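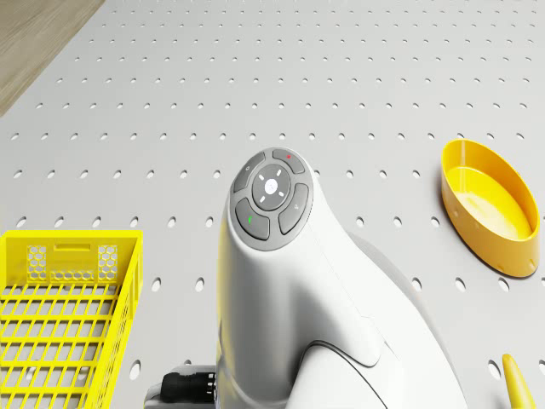
So the piano is gone. Two guys and a dolly came for it on 12/12/22, took the front door off its hinges without asking (they put it back, it sticks now), and by lunch there was nothing in the front room but four dents in the carpet and an unbelievable amount of dust. I found a Christmas card from my aunt in the dust. I found eleven bobby pins. I haven't had long hair since college.

I've been meaning to write about this for weeks, because people keep asking me how you get rid of a piano, and the short version is that you mostly don't. You can't sell them. I thought I'd be the exception, I really did! Mine was an old upright, a Grenden, walnut, with the carved bit on the front where the music sits, and my grandmother paid real money for it. I put it up online for $500 and got one message, from a person who wanted to know if I'd sell just the bench.

Then I dropped it to $90. Then free. Then "free, and I will feed you." A man named Hernán Alvarado wrote back to that one and came over on a rainy evening with a little flashlight, and he lay down on my floor in his good coat and looked up inside it for a very long time. He used to tune for a living. He told me the pin block had a crack in it, and that I could fix it if I loved it, but I'd have to love it quite a lot. He wrote a number on the back of my electric bill: $2,371. Then he ate two bowls of soup and went home.

I should explain that I don't play. I took lessons for five years from Mrs. Tomoana (Glenys, but I couldn't call her that then and I can barely type it now), who taught in her dining room with the heat up so high that your fingers slid off the keys. I got as far as a piece with a lot of rolling left hand in it, and I played it at the July recital, and I stopped in the middle and started again from the top. Twice. My mother says it was only once. It was twice. After that I took up swimming.

But I've moved that piano three times! Up a flight of stairs, across the state line, and into this house, where it went against the one wall it fit on, which meant the couch had to go under the window, which meant the couch faded. Everything in that room was where it was on account of the piano. I kept the mail on it. I kept the cat's medicine on it. When people came over they'd lift the lid and plunk out the same four notes everybody plunks out, and I'd say "it needs tuning," and we'd all go get a drink.

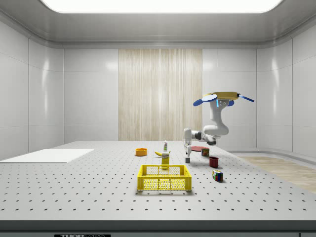 Oanh Mạc
Writer, mender of sweaters, former piano owner

Anyway, where it went. My friend Shamim teaches fourth grade and knows every person in town who runs anything, and she put me in touch with a community arts place called Nemotari that takes instruments apart. I know, I know. I had the same reaction. I got off the phone and went and stood next to it like it might have overheard.

What they do is pull the keys and the hammers and the strings and hand them over to whoever has a use for them. The cast iron goes for scrap, which pays for the truck. Some of the wood turns into shelves. One woman there makes wind chimes out of the tuning pins and I can report they sound terrible, sort of like a drawer of forks, and I bought one on the spot. They let me come and watch if I wanted. I thought about it for a week and decided I didn't want to, and then the day before I changed my mind, and then I had a cold. So I didn't.

They did mail me a key, though. I'd asked for middle C and I'm choosing to believe that's what I got. It's longer than you'd think, most of it hides inside the piano your whole life, and near the back end there's a number stamped in the wood, 569, and under that in pencil somebody had written a tiny word I can't make out. Cường, my neighbor, looked at it under his reading lamp and said "Harold," and his wife said "humid," and I've gone back and forth.

The room is very strange now. It echoes. I moved the couch to the piano wall and sat there and didn't like it, so I moved it back under the window. The cat sleeps in one of the dents. I had this idea I'd put up bookshelves, and I got as far as measuring, and the tape measure is still on the floor over there.

My mother took it better than I expected. I'd been putting off telling her for two months and I finally just said it, fast, while she was parking. She said, "Oh, good, your grandmother hated that thing." Apparently it was bought for my uncle, who was supposed to be gifted, and he wasn't, and Grandma dusted it every week for thirty years out of pure spite. I asked why on earth they'd given it to me, then. She said, "Well, you had a truck."

If you've got a piano you're trying to move along, leave me a comment and tell me where you live, and I'll ask Shamim. Do measure your front door first. And if anybody needs a bench, I still have the bench.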